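Ask me again when it can do the drawer

Quentin Chauvin
20 Nov 2025

Got another email from Maurya. Their house robot, the grey one with the soft hands, is "ready for the everyday". Video attached. It wipes a bench. The bench is already clean. It wipes it again from the other side and the music goes up.

I want one of these things to work, let me say that first. I've got two kids and a bad shoulder and I would hand over the washing tomorrow. Wouldn't even need it to be quick. But I've been reading these announcements for years now and I keep putting the same question to the companies and getting the same mush back. Can it do a drawer?

Any drawer. Kitchen, desk, the one in the hall with the batteries. Open it without yanking it off the runners. Find the thing. There's a sock or a tea towel or some other bit of cloth scrunched up in there, so lift that out first, and don't take the scissors with it. Fold it, or don't. Put it back. Close the drawer and notice when it won't close, and work out why.

A four year old can do most of that. Badly, with sound effects, but she gets there.

Tellon let me watch theirs in November, at the demo flat. It did 39 drawers while I sat there with a coffee. Got 8 of them right start to finish. I thought 8 was pretty good! Really. A few years back it would of been none. The engineer was less pleased than I was. Most of the misses were cloth. It would pinch a corner, pull, the corner slipped, and then it closed on air and carried the air very carefully across the room and set it down. Once it shut the drawer on its own finger and waited for somebody.

Cloth is rotten for machines. A box stays a box. A shirt is a different shape every time you look at it, half of it hidden under the other half. You and I don't look anyway, we feel for it while talking to someone else. That's the bit that's missing and no amount of nice lighting fixes it.

Shop floor's a different story, mostly. I went out to Demwood, where they make flat-pack shelving, and the arms on the packing line are marvellous. Same panel, same place, all day. They've got 174 people on that site and I asked which jobs the arms had not taken. Untangling. Straightening. Picking the bag of screws out of a bin where all the bags have stuck together. Sweeping under things. The floor lead said the machines do the job and the people do the mess, and I've nicked that line for use at dinner parties.

So a house, when you think about it, is all mess. Cables everywhere. Chair in the wrong spot. A lamp too near the edge. Fridge door opening into the walkway. Everything at a slightly different height to the last house. Rikier's brochure has a floor plan of the "typical home" it was tuned for and I have never been in that home. Where do they keep the shoes.

People say to me, it'll learn. Fine. I think it will too. But have a look at how it's learning, because that part I do find interesting and it doesn't make the brochures. It's people. People doing chores, over and over, with a pair of pincers in their hands in place of fingers, so the machine gets to see the job done at its own level. Rikier told me 2,578 goes at household tasks went into their last update. I said that sounds like a lot. They said it's hardly anything, for drawers alone they'd want far more.

Which made me feel a bit funny about the whole business to be honest. All that opening and shutting. Somebody paid by the hour to put away a cloth so that one day I don't have to put away a cloth. I'm not against it, a job's a job, and it beats plenty I've had. I'd just like it in the price somewhere. In the ad, even. Show me them in the ad instead of the clean bench.

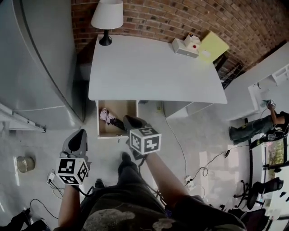

OPINION / Home & Work

Two-handed work is the part to watch, I reckon. Holding one thing while the other hand goes in the drawer. Try it yourself tonight with a pair of kitchen tongs in each fist, I did, and I was hopeless. Took me ages to get one pillowcase out and I had the advantage of knowing what a pillowcase is. You lose all the feel. You start bending over and peering at it.

So can they do chores yet. Some, on a good day, with the floor cleared and a person nearby. On a line, yes, if the parts turn up tidy. In my place no, and I'd say not for a good while, and I'd be sceptical of anyone with a date and a deposit form. Maurya has both. The deposit's refundable aparently.

I've asked them for a drawer video, one take, no cuts, with laundry in it. Will post it here if it comes.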